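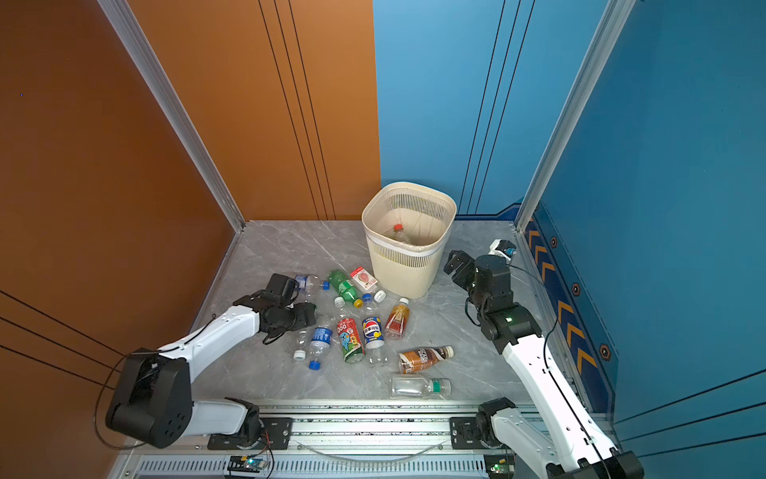
Rundthorpe to start separate bottle pickup in January

September 27, 2020

Households in Rundthorpe will have their drink bottles and other empty containers picked up separately from the trash starting in January, the town said this week.

The service will begin with 400 homes in the Feltine neighborhood and run every second Tuesday. Palumbo, the hauler that already handles the town's trash, will do the work under a contract that lasts 3 years.

Residents will not pay extra in the first year. After that the town council will decide whether to add a fee to the quarterly bill.

"People have been driving their empties out to the depot on Ruletti Road, and the line on Saturdays is too long," said Kenza Abou Zeid, who runs the town's public works office. "We want to take that trip off their hands."

Caps can stay on plastic bottles. Glass will still have to go to the depot – the trucks are not set up to carry it.

Hsiu-ying Ng, a Feltine resident, said she would use the service but wanted to know where the bins would go. "Our building has a narrow hallway and 2 strollers in it already," she said.

Letters with pickup dates will be mailed before the service begins. Depot hours stay the same.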